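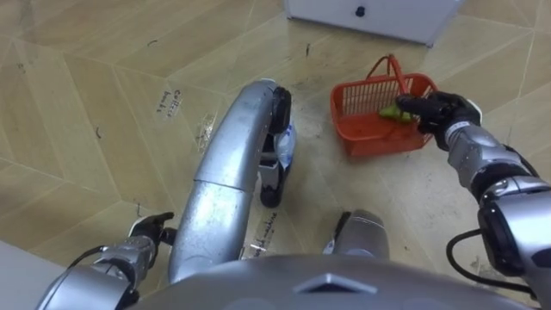

Two Hours Among the Brooms

Print this page | E-mail to a friend

The Drasance broom works opens to the public once a year, in September, and I had managed to miss it for most of my adult life without trying very hard. This year my neighbor had a spare ticket and a bad knee, so I went in her place, on the 9:40 bus to Vustero, with instructions to bring her back a dustpan.

Drasance sits behind the feed store, at the end of a road that gets narrower as the signs get bigger. The lot was full by ten. I parked nothing, having come by bus, and felt superior until I remembered the bus home.

Our guide was Alfie Entwistle, who has worked there for 16 years and has the forearms to show for it. He opened with the news that a broom is mostly grass. Broomcorn, to be exact, which isn't corn but a kind of sorghum, and which arrives in bales that smell like a barn with good manners. He passed around a handful. A man near the front sniffed it the way people sniff wine and handed it on without comment.

The sorting comes first. Long straight stalks go to the outside of the broom, shorter ones go inside, and the crooked ones go to a bin marked CRAFTS. Alfie said the crafts bin outsells everything in December. Then comes the winding, done on a kick winder that looks like a bicycle somebody lost an argument with. You pump the pedal, the handle turns, the wire goes on tight, and you feed in the grass a bit at a time. He had one tied before I had finished finding my glasses. 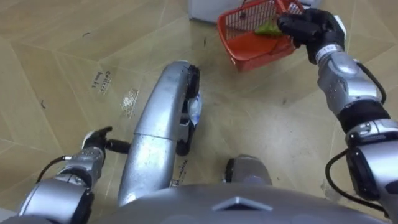
Why are most corn brooms flat when they come off the winder round?

They get flattened in a vise and stitched. The idea is usually credited to the Shakers, who noticed that a flat broom covers more floor with each pass, and the rest of us have been sweeping their way ever since.

The stitching was my favorite part. A woman with a leather cuff on her palm pushed a double-pointed needle back and forth through the vise, red twine on one side, red twine on the other, and talked the whole time about her son's wedding. The stitches came out dead even. The wedding, I gather, did not.

After that we were turned loose in the handle room, where you could pick a handle and have a go yourself. I chose a nice piece of ash and made something that Alfie looked at for a while before calling it "a good whisk." I had been aiming for a broom.
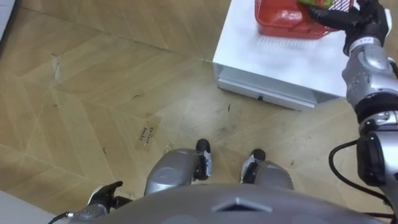
On the wooden floor.

Lunch was in the packing shed. The choice was chili or the other chili. I had the other chili. A display along the wall told the history of the firm, including a long panel on the Fandora, a 1950s model with a hinge in the handle for getting under sofas. It folded up when you leaned on it. They made 422 before somebody leaned on one in front of the boss.

The shop is the last stop, as it always is. House brooms, barn brooms, a hearth broom with a twisted handle that I picked up twice and put back twice. Prices are what you'd expect for a thing made by hand, and a bit more if it has red twine. They had no dustpans. I asked at the counter and was told, kindly, that this was a broom works.

The last bus leaves Vustero at 4:15. I caught it with a whisk across my knees and a second whisk, for my neighbor, who has not yet forgiven either of us.

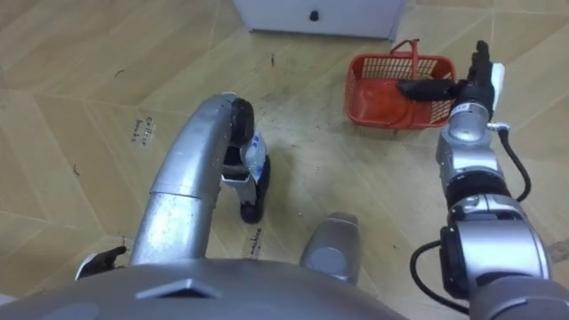 Soon-im Pyo writes: I went the same day and got the Jeon hearth broom, and I'd say go back for it. Hang it up by the loop, though. Mine stood on its bristles for a week and now it sweeps around corners. Also, the first chili was better.

Get our newsletter: small outings, once a month. Unsubscribe at any time.

Contact | Copyright, all rights reserved | Back to top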